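How to Work Out the Real Price of a Used Car Before You Go See It

I love this part of car shopping! Give me a quiet evening, a cup of tea and a pile of listings and I'm happy. The price in big type at the top of an ad is only where you start, and a bit of homework at the kitchen table can save you a wasted drive.

Start with a simple sheet, on paper or on the computer. Put each car on its own line, with columns for asking price, mileage, year, dealer fees, sales tax and "stuff it needs." That last column is my favorite, and it's the one that changes minds.

Next, call or email and ask for the out-the-door price in writing. Use those exact words. When I was looking at wagons between Wetville and Gornavdale last April, one lot had a car listed 800 dollars under everyone else, and then the fees came back and it was the most expensive of the bunch!
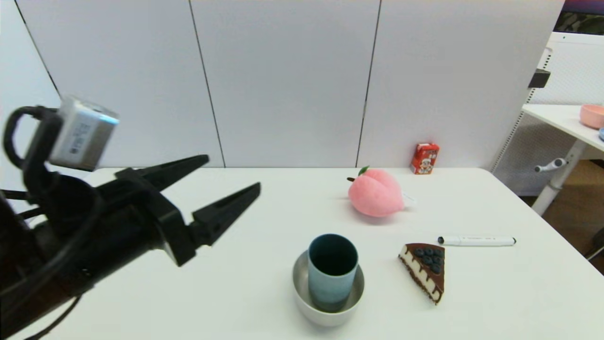
Now for the "stuff it needs" column. Ask how old the tires are (the date code is on the sidewall, and any seller can read it to you over the phone), when the brakes were last done, and whether there are two keys. A second key fob can cost far more than you'd think. If the car is due for a big service in the next 3000 miles, get a quote from a local shop and add it in.

Then call your insurance company with the VIN. It takes 10 minutes, and two cars that look like twins on paper can have very different premiums. I multiply the monthly difference by 6 to match my policy term and write that down too.

Add up each line and sort from lowest to highest. The order almost never matches the order of the asking prices, and I still get a kick out of that every single time.

Pick your top two and book test drives on the same day if you can, so the feel of the first one is still fresh when you get in the second. Bring the sheet with you!

Tamsin Treloar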